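# Domholm Shape Blocks

Notes on the block set, the board it is used on, and how the layouts are written down. Maintained by Saron Lencho and Gilmar Guimarães.

12 shares · 3 comments

## What is covered

Domholm is a collection of tabletop layouts made with small plastic shape blocks. Each layout has a short text record that says which blocks were used, how they were grouped, and which side of the board was treated as the front.

There are 37 layouts in the current release. The first 30 were set out by Amanuel Zeleke. The rest came later, in September, after we changed how clusters are named. Layouts 2 and 30 were redone under the new names and the old records were dropped.

## The blocks

Blocks are named by color first, then shape: "red star," "green star." Do not shorten these to initials. We tried that early on and ended up with a "G" that meant green to one person and group to another.

A block is always recorded by the shape of its top. A cylinder is a cylinder even if somebody prefers to call it a round or a puck. Old records with "puck" in them are being fixed as we find them.

Wipe the blocks with a damp cloth and let them dry before they go back in the box. The texture on top holds dust — a soft toothbrush gets it out.

## The board
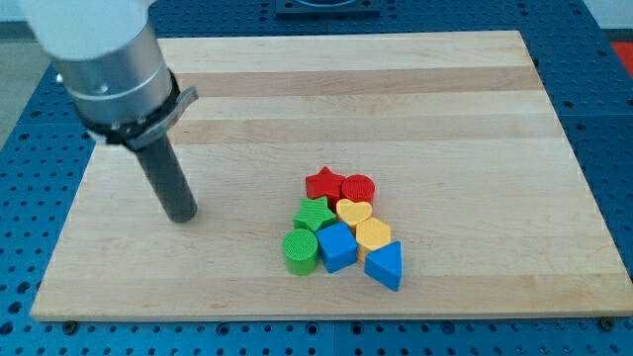 Rows are counted from the back of the board toward the front, and the back row is written first. If two blocks sit side by side in a row, the left one comes first. For a tight cluster, the record begins with the pair at the back, so a red star with a red cylinder to its right is entered as "red star, red cylinder," and the green star in front of them starts the next line. Blocks that touch or nearly touch belong to one group. We do not record the gaps inside a group.

The stripes in the wood run left to right and are handy for checking that the board has not been turned, but they are not used as measuring lines. Please don't write "on the dark stripe" in a record.

## Files

- `layouts.csv` — one line per layout
- `blocks.csv` — names in use
- `notes.txt` — free text, up to 200 characters per layout

Blank notes are fine. Most of them are blank.

## Known problems

Some early records give left and right from the far side of the board. Kedir Jemal has corrected the ones he could confirm. The others have "side unclear" in the notes column and should be left out of anything that depends on position.

Send corrections to Saron with the layout number in the subject line.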